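How to clear the table after unpacking, and keep the tablecloth clean

Skomura Home Notes, 5 October 2023

In our home the parcels are always opened on the dining table. It is the biggest flat place we have, the light is good, and the scissors are in the drawer near it. The problem starts after. The new thing is taken out, everybody looks at it, and the paper and cardboard stay on the tablecloth until dinner. I wrote down the order in which I clean it now. It takes me three minutes for a normal parcel.

Before you start

Put one paper bag and one small bin next to the chair. The bag is for clean paper and cardboard, the bin is for everything else. If you must walk to the kitchen with every piece, you will stop in the middle.

Look for the receipt and the warranty card first. They like to hide between the flaps of the carton. I once threw away the card of a Brallix kettle and then I had to write 216 words of explanation to the shop, in a form which accepted only 200. Now I put such papers in an envelope before I touch the rest.

Start with the small soft things

Used tissues go first, into the bin and not into the paper bag. Tissue fibers are very short and most paper collections do not want them. Take the tissue from the top and lift it straight up. If you wipe it across the cloth it can leave white fluff, and on a linen-type fabric this fluff is slow to remove.

The same is for cotton threads, bits of tape and the little bags with drying grains. Do not open these bags and keep them away from children and pets.

On a patterned cloth you must look twice. Ours has small sprigs with green leaves and tiny blossoms all over, and a crumb or a piece of clear tape disappears in it completely. I pass the flat hand slowly over the whole surface – the hand finds what the eye does not.

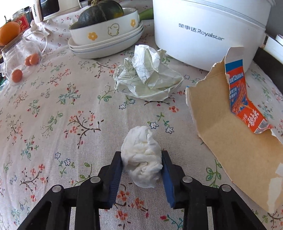 Then the large paper

Open a crumpled sheet before you throw it. Sometimes what looks like only wrapping has drawings on it, and you may want to check if they belong to the instructions. Smooth it with the forearm, fold it in four and put it in the bag. Folded sheets take much less place than balls.

Clean sheets without print I keep for the windows or for packing glasses. A Medrano shoe box under the sink is enough for them. When the box is full, I stop keeping.

Torn cardboard

When a carton was opened in a hurry, the edges are ragged and they drop brown dust. Do not pull the piece over the tablecloth. Lift it with two hands, turn the torn side up and carry it away from the table before you break it smaller.

If the printed panel has the model number or the name of the product, cut out this part and put it to the warranty card. Do it also when the text is in a language you do not read – the number is useful for ordering spare parts.

Last, the cloth

Fold the four corners to the middle, carry the cloth outside and shake it. For fluff which stays, use a sticky roller (mine is from Uvell) or a slightly damp rubber glove, always in one direction. Wash the cloth only if there is a stain, and follow the label inside the hem. Before you put it back, wipe the table and let it dry.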